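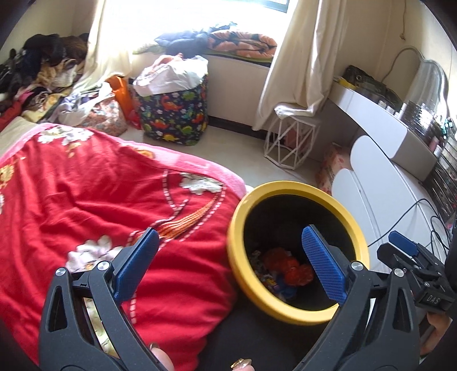 Bac rond à rebord jaune, intérieur noir.

Portes ouvertes à l'école de coiffure Gremham, Lanholm, février 2020

L'école occupe le premier étage d'une ancienne mercerie, à deux rues de la gare. L'entrée est libre, mais il faut s'inscrire à l'accueil pour assister aux démonstrations. J'y suis allée surtout pour l'atelier destiné aux parents qui coupent les cheveux de leurs enfants à la maison.

L'atelier était animé par Kaj Zoëga, formateur en coupe homme. Il a commencé par la nuque, à la tondeuse Dimard, sabot de 9 mm, puis il est passé aux ciseaux pour le dessus. Il travaille par petites mèches et repeigne avant chaque coup de ciseaux. Pour le tour des oreilles, il plie le pavillon avec le pouce et demande à l'enfant de regarder ses pieds. Les questions ont surtout porté sur les épis et sur les franges qui remontent en séchant. Sa réponse : couper plus long que prévu, attendre le lendemain, reprendre.

J'ai aussi vu la salle des colorations, où des élèves préparaient des nuanciers, et le stand du salon Þrastardóttir, qui prend deux apprentis à la rentrée. La formation complète dure deux ans. On peut également s'inscrire à un cours du soir réservé aux coupes enfants, dont les dates de janvier étaient déjà passées. Les prochaines seront affichées à l'accueil.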